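We use cookies to keep this site running and to see which pages get read. By staying on the site you agree to this. Accept | Manage settings

PRESS RELEASE
2019-07-31

Bustcombe Match Fund opens its fall round, with a simpler form and a bigger pot

Hi, I'm Syfiqah – well, no, I'm Syafiqah Kusuma, and if I can typo my own name in a first draft then I promise to go easy on yours. I run the Bustcombe Match Fund, and I'm very happy to say that our fall round is open as of this morning!

If you're new to us, we match small donations made to local nonprofits. Somebody gives your group ten dollars, we add ten dollars, and you get twenty. We only match gifts from people (no company checks, sorry), and each group can be matched up to $3,000 in a round. Last time the cap was lower and I heard about it from pretty much every one of you, so thank you for the emails, even the long ones.

How the spring round went

The spring round closed in May and it was our busiest yet. We matched 2,139 gifts to 30 groups, and 358 of those gifts came from people who had never given through us before. I read the donor comments over a weekend with a pot of tea and had to stop a couple of times. One person gave five dollars to the Hartono Street reading room "for the lady who found my bus pass." That's the kind of thing that keeps me in this job.

What's new this time

The biggest change is the application. The old form ran to nine pages and asked for your mission statement twice. The new one is two pages, and you can save it and come back. If you were in the spring round, your details are already filled in, so please check them before you hit send – phone numbers especially.

We've also moved the donation pages over to Zoltine. I tried it on my phone, on my mother's tablet and on the ancient desktop in our front office, and it worked on all three. Donors can now pick more than one group and pay once, which people have been asking for since our very first round. Receipts go out by email the same day.

And the Tustow Foundation is back as our main funder, this time for two rounds in a row. It means I can tell you now that there will be another spring round, and you can plan for it.

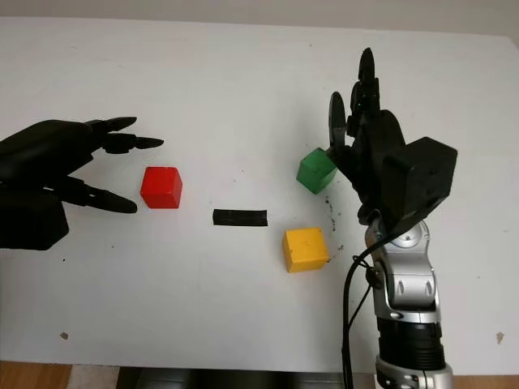 Who can apply

Any registered nonprofit with an office or a regular program in Bustcombe can apply. You don't need paid staff. You don't need a fancy website either, but you do need a bank account in the group's name and one person who will answer my calls. Schools can come in through their parent groups. Churches can apply for food, housing or youth programs that are open to everybody.

If you were turned down before, please try again! Most of the applications we said no to last year were missing a tax letter, and that's easy to fix. Send me what you have and I'll tell you what's missing.

How to get in

Fill in the form on our fund page and attach your tax letter and a short paragraph on what you'd do with the money. Short really does mean short – six or seven sentences is great. I'll write back within a week either way. Once you're in, you get a login for your own donation page, and you can add your story, your logo and a goal.

I'm also holding two drop-in afternoons at the Hartono Street reading room for anyone who would like to do the form with company. Bring a laptop if you have one. We'll have two to lend, plus coffee and whatever I manage to bake. Times are on the fund page.

For the press

I'm glad to talk on the phone or on air, and several of the spring groups have said they'd be happy to be interviewed too. Just call the fund office and ask for me, and I'll set you up with somebody whose work fits your story.

Related items
Spring round: the full list of matched groups
Tustow Foundation signs on for two more rounds
Five ways to thank a first-time donor
Setting up your Zoltine donation page

Contact the fund office | © 2019 Bustcombe Match Fund | Back to top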